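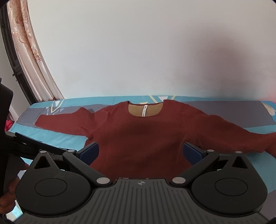 I've finally given the two hand-held grippers a proper side-by-side, and I want to write it down before I forget which one annoyed me where. Folding is my favorite test because cloth forgives nothing and breaks nothing. So it's a sweater on a bed again, a thick reddish knit laid out flat with the neckline toward the wall, and the blue finger pads going in low on the body, down toward the hem. I start every fold from there now, on Américo Azevedo's advice, and he was right (he will enjoy reading that).

The two candidates, for those who missed the last thread: the Mostov, with the wide padded fingers, and the Fandura, which has narrower fingers and a lighter spring. Same person holding both, same sweater, same bed, as many tries as my wrist would put up with!

First impression, and it surprised me – the Fandura is much nicer to hold. It's lighter and it closes with hardly any squeeze. For the first ten minutes I was sure it would win. Then I got to the sleeves, and the narrow tips kept picking up one layer when I wanted both, so I'd lift my hand and half the fold would stay behind on the bed.

The Mostov is a bit of a lump by comparison, and my thumb knew it by the end. But the wide pads take hold of a whole fold at once, and with a thick knit that matters more than I expected.

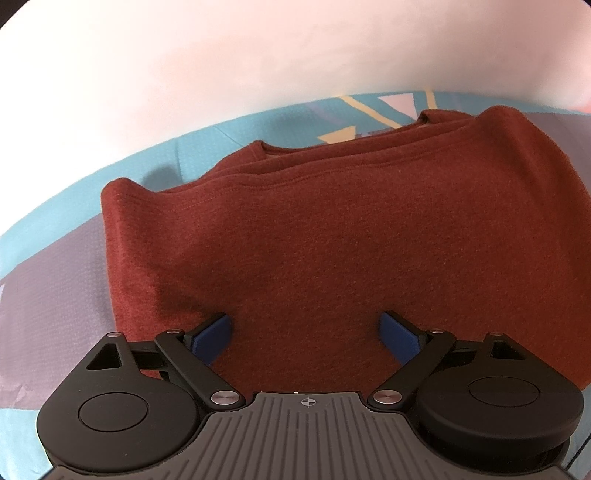
Folded sweater, pads on the near face, no pinch yet.

Matilde Henriques asked me whether the pads mark the wool. Not on mine, and I did look. I'd be more careful with anything thin or silky, and I'd love to hear from anyone who has tried that.

Now the numbers, such as they are. I saved 286 folds between the 2 grippers before I called it a day. I'm not going to give you a success rate yet, because Arnel Lumanlan and I still disagree on what counts as a fold. He wants the sleeves fully tucked in. I'm happy if it would fit in a drawer.
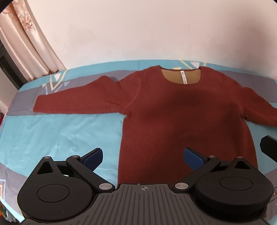 Where I keep going back and forth is the opening width. Wide open, it's easy to get around a bulky fold, but then there's a long travel before you feel any cloth, and I tend to rush it. Osvaldo Bragança sets his to stop a little short of fully open and swears by it. I'm going to borrow that idea and redo the sleeves, slowly this time – my slow ones were all better anyway.

For now I'm sticking with the Mostov for knitwear and keeping the Fandura for towels and T-shirts, where the light spring is a real pleasure. Vitória Mota has promised to lend me her Serrano in September, so there will be another one of these threads, sorry in advance! If you have favorite pads for slippery fabric, please send them my way.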